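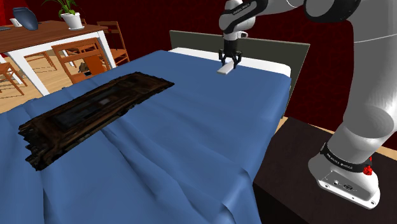 Sarla Pandey
I read the operator's notice two times and I still do not see where it says the gas from Pirton will go to the Nigam plant first. It says "domestic supply has priority." That can mean the plant, or it can mean the city distributor, or both. Can somebody point me to the paragraph?

wellhead_tom
Section 4, second page. The plant is named as the anchor buyer. City distribution gets what is left after the plant takes its contract volume.

Sarla Pandey
Thank you, I found it. I was looking in the summary and it is only in the full text. But then I have a different question. If the plant is the anchor buyer, why does Wultel keep the right to sell outside the region after 18 months? For me these two things do not fit together very well.

gasline_mo
They fit if you read the shutdown clause. When the plant is down for maintenance Wultel has to put the gas somewhere. You can't just close the wells every time somebody changes a compressor.

Sarla Pandey
I understand this for maintenance. But the text does not say "during maintenance." It says "after 18 months from first gas, surplus volumes may be offered to other buyers." Surplus is not defined anywhere in the notice. In my first job I worked with supply contracts (it was coal, I admit) and a word like this without a definition was always the place where the argument started later.

wellhead_tom
It's a notice, not the contract. The definition will be in the contract.

Sarla Pandey
Maybe. Have you seen the contract?

wellhead_tom
No. They don't publish them.

kettleburn
Small correction to the first posts. Cirkska holds a share too, so it isn't only Wultel who decides about the surplus. Last I read, they vote together on sales and Wultel runs the field day to day.

gasline_mo
Cirkska has never voted against the operator on anything. I'd treat it as one company.

kettleburn
That's your opinion. They held up the second pipeline bid for 11 weeks.

gasline_mo
Held it up and then signed the same bid.

kettleburn
With a different contractor on the river crossing. Go and compare.

Sarla Pandey
Please, can we stay with the gas? I looked for the start date again and now I am confused. The notice from October 2020 says first gas in the second quarter. The page of the Nigam plant says "by summer." If the line is not tested before the rains, I do not believe either of them.

pipefitter_lou
I worked on the north section. The welding is done except for 2 tie-ins at the metering station. Pressure test is planned for November. After that it's mostly paper.

Sarla Pandey
This is useful, thank you. Is the metering station the one beside the old rail yard?

pipefitter_lou
No, the new one, around 17 miles further up. The rail yard one was dropped from the plan because the access road floods.

wellhead_tom
Didn't know that. The map on the project site still shows the rail yard.

pipefitter_lou
The map is old.

Sarla Pandey
Then I will write to the project office and ask for two things, the current map and what they mean with "surplus." If they answer I will copy it here. gasline_mo, I still think you are too generous with the shutdown clause, but I will read it one more time tonight.

gasline_mo
Read the last line of it, the one about notice periods. Most people skip that.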